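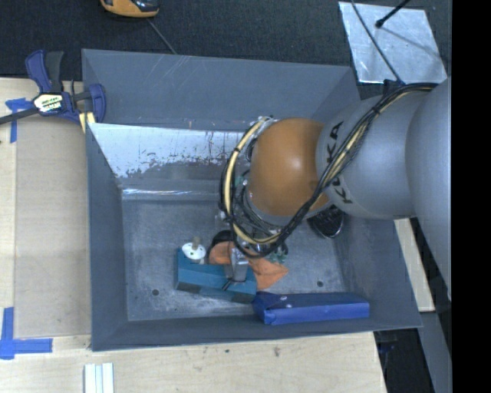
フラルゲートの毛織物工場を見学したのは2025年3月19日で、年に2回の一般公開日のうち、春の回にあたる。駅からはバスで終点まで行き、川沿いの道を歩いた。受付で名札をもらい、荷物を預けて中に入る。古い工場なので、きれいに整った展示を期待していくと少し違う。灰色の大きな金属の箱は底が淡い擦り傷だらけだったし、織機のまわりの床板も人の立つところだけへこんでいた。見学路の表示は手書きの紙で、一か所、矢印が逆向きに貼ってあった。

案内してくれたのはフィオナ・アークハートさんで、仕上げ部門に長くいる人だった。一組の人数は少なく、質問は途中でいつでもしてよいとのこと。説明は英語のみ。機械の音が大きい部屋では、入る前に廊下でまとめて話をしてくれる。耳栓は入口の棚から自由に取れる。

最初は選毛の部屋。この工場では原毛の洗いはやっておらず、洗い終えた羊毛をオロダリという業者から仕入れている。届いた羊毛を繊維の長さと色で分ける作業は、北側の窓の下の台で行う。触らせてもらったが、長いものと短いものの差は言われてもよく分からなかった。アークハートさんは両端をつまんで引き、音で確かめるのだと言っていた。弱い毛は途中で鈍い音がして切れるらしい。

次が染色。色見本帳には67番まで番号が振ってあり、途中に欠番がある。欠番は染料が手に入らなくなった色だという。糸にしてから染めるのではなく、綿の状態で染めて、あとで混ぜて杢糸にする。緑に見える糸をほぐすと黄と紺と少しの赤茶が出てきた。これは見学の中でいちばん面白かった。染め場は蒸気がこもるのでカメラのレンズが曇る。

カードと紡績は同じ棟の二階にある。カード機はナルンベルク製の古い型で、部品は工場内の旋盤で作っているそうだ。針布を巻いたローラーの間を羊毛が通り、薄い膜のようになって出てくる。これを細い帯に分けて撚りをかける。階段が急なので、足の悪い人には下の部屋で同じ工程の映像を見せてくれる。私の組では二人がそちらに回った。

織りの部屋では、71号と呼ばれる織機が動いていた。織っていたのは膝掛け用の格子柄で、経糸は2000本と聞いた。経糸をつなぎ替えるときは前の反物の糸に一本ずつ結んでいくので、準備のほうが織る時間より長くなることもある。織り手の人は糸が切れると機械を止め、すぐに結び直してまた動かす。見ている間に三度止まった。結び方を教わったが、私がやると引いたときにほどけてしまった。

最後が縮絨と仕上げ。織り上がったばかりの布は思ったより粗く、油の匂いがする。これを石けん水の中で揉んで縮ませ、洗い、幅を揃えて乾かす。縮ませる前と後の布が壁に並べて掛けてあり、同じ柄とは思えないほど格子の大きさが違っていた。縮め具合は布ごとに変えていて、途中で何度も機械を開けて手で確かめるそうだ。起毛にアザミの実を使うのかと尋ねた人がいたが、今は金属の針だけで、アザミは事務所の飾りに残っているという答えだった。

見学のあとは売店に寄れる。反物の端切れは重さで売られ、膝掛けの二級品も奥の棚にある。二級品は織り傷の場所に白い糸で印がついているので、選びやすい。私は紺の端切れを一袋と、杢糸を二かせ買った。カードで払えるが、端切れだけは現金のみだった。隣のアチャリヤという食堂では豆のカレーと薄いパンが出る。昼どきは工場の人で混むため、席が空くまで川を見ながら待った。

次の公開日は8月で、申し込みは電話か葉書。染色の実演は春だけで、夏は代わりに手織りの体験があると聞いた。館内は場所によって温度がかなり違うので、脱ぎ着できる服がよい。靴はかかとの低いもの。帰りのバスは夕方になると本数が減る。私は一本逃し、停留所のベンチで買った糸の番号をノートに書き写していた。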